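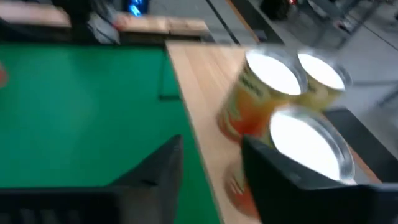
*Latas sobre tabla de madera clara.*

**Tabla Nolomance, madera aceitada**

Para cortar, para servir, para dejar las latas del aperitivo. Aguanta bien. Una cara lisa, la otra con canal para jugos.

- Largo: 400 mm
- Grosor: 10 mm
- Acabado: aceite Florden, apto para alimentos
- Ref. 168

Cuidados: a mano, agua tibia, secar de pie. Lavavajillas NO, se abre. Aceite cada dos meses o asi, más si la casa es seca. Si sale pelusilla, lija fina a favor de veta y otra capa.

Tirada de junio: unas 3000 piezas, ya en almacen. Pedidos antes del miércoles salen esa misma semana. Península y Baleares, Canarias consultar.

Grabado aparte (máx. una línea, sin logos). Las grabadas no se devuelven.

Juego con cuchillo Zacharias: agotado, vuelve en otoño.

Dudas y pedidos de hostelería: Oddur Hedegaard, tienda Fulerix.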